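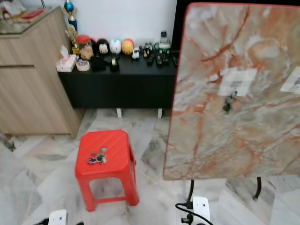
Pourquoi collecter les exemples dans des logements habités et non sur un banc d'essai ?
Parce que la politique apprise sur banc échoue surtout au moment d'approcher l'objet, quand le fond, l'éclairage et le mobilier diffèrent de ceux de l'apprentissage, et que seule la variété des lieux réduit cet écart.

3.2 Collecte des démonstrations

Le corpus Grevden réunit 1590 démonstrations de saisie de petits objets métalliques, enregistrées dans 13 logements. Chaque démonstration associe la vue d'une caméra de tête, la vue d'une caméra montée près de la pince, l'ouverture des doigts et la pose de l'effecteur. Les flux sont horodatés par l'horloge du contrôleur Corar, puis rééchantillonnés à une cadence commune selon la procédure de Lukáč et Mockus (section 2.4).

Le mobilier reste en place. L'opérateur choisit une surface de départ et y pose l'objet cible dans une orientation libre. Les trousseaux de clés ont été retenus comme catégorie principale : leur contour change d'un essai à l'autre, leur surface produit des reflets et leur faible épaisseur impose une approche proche du support. Les sols brillants et veinés, fréquents dans le corpus, compliquent la segmentation par seuillage. Nous n'employons donc aucun masque d'objet en entrée du réseau.

La vue de tête sert à localiser la cible dans la pièce. À courte distance, la politique s'appuie sur la vue du poignet, dans laquelle les deux doigts occupent une part importante du champ et masquent une portion variable du support (fig. 4). Ces pixels sont conservés. Un essai préliminaire avec masquage des doigts a dégradé l'alignement final, le réseau perdant la référence de l'écartement.
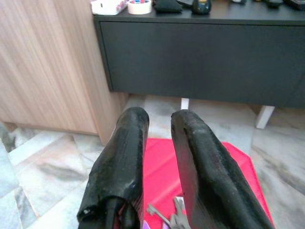 Fig. 4. Vue du poignet : clés sur une surface rouge, entre les doigts de la pince.

Une démonstration est rejetée si l'un des flux présente une interruption, si l'objet quitte les deux champs de vision ou si l'opérateur reprend l'approche depuis le début. Les reprises partielles sont gardées et annotées comme corrections. L'annotation, effectuée dans l'outil Rirel, distingue l'approche, l'alignement, la fermeture et le retrait ; elle demande environ 14 minutes par séquence longue. Les désaccords sur la frontière entre alignement et fermeture ont été tranchés par le second auteur.

La partition est faite par logement : 12 servent à l'apprentissage et le dernier, noté Zelenák, est réservé à l'évaluation. Aucune image de ce logement n'intervient dans le réglage des hyperparamètres. Les résultats par phase sont donnés en section 4.1.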